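Fruit Sorting at Home: Gallery from the Khumalo Collection

17 February 2022

Hatora is a small project that gathers examples for a learning system meant to pick up and put away food. The examples are made by hand. A person holds a gripper, does an ordinary chore with it, and the view from the tool is stored together with the motion of the fingers. The Khumalo collection covers fruit and vegetables on tables, in homes, under whatever light the home has.

The target for this collection was 300 usable episodes. We finished with 683 on the drive, counting the ones we later threw out. An episode starts with the fingers open and away from the fruit, and it ends when they are open and away again. If a piece is dropped, the person picks it up and carries on, and the episode is tagged "recovery." Those are kept. Episodes are thrown out for a lost position track, a hand over the lens, or a pause longer than 6 seconds.

Fruit is a good subject for this kind of work. The shapes are simple and the surfaces are not. A tomato can shine enough to confuse a depth estimate, and an orange is wide enough that the fingers have to open well before they get there. The first batch, recorded in January under the name Teltmont, used a bare tabletop and one fruit at a time. The policy trained on it did well with one fruit and poorly with two, usually closing on the gap between them.

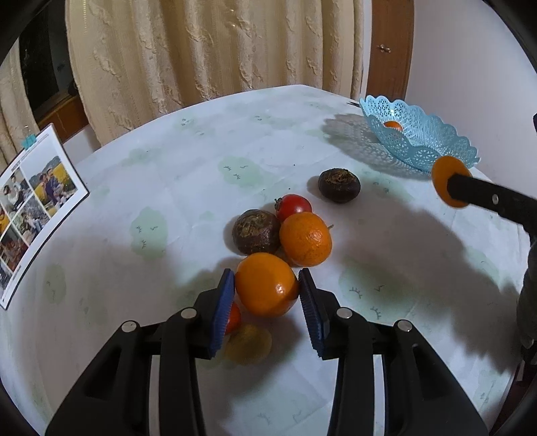 After that we changed the instructions. Several kinds of fruit go out together, some close enough to touch, and the person chooses the order. We stopped telling people where to stand. Patterned tablecloths are allowed and so are household things on the table, as long as they don't block the reach. The Teltmont batch had none of that, and the policy treated any printed shape on a cloth as something to grasp.

Notes on grip. Close until the fruit stops moving in the fingers, then lift. Squeezing harder adds nothing to the example and marks the soft fruit. Approach from whichever side leaves room for both pads. When a neighbor is in the way, nudging it aside with a fingertip is fine, and we would like more of those.

Notes on pace. New people move too slowly. They line the fingers up, stop, check, and close. The policy learns the stop along with everything else. We ask for 30 practice grasps before anything is saved, and by the end of them most people are moving at a normal speed.

Labels are added afterward in Clestuvar, our annotation tool. Each grasp gets a fruit type, a start time, an end time and one of three outcomes: clean, recovery or abandoned. Fruit type is the slow part. Anything the labeler can't name goes in as "other round," and a second labeler looks at it later.

The next collection will use the same grippers and the same rules, with bowls and lidded containers added. Episode lists and the label guide are on the Hatora downloads page.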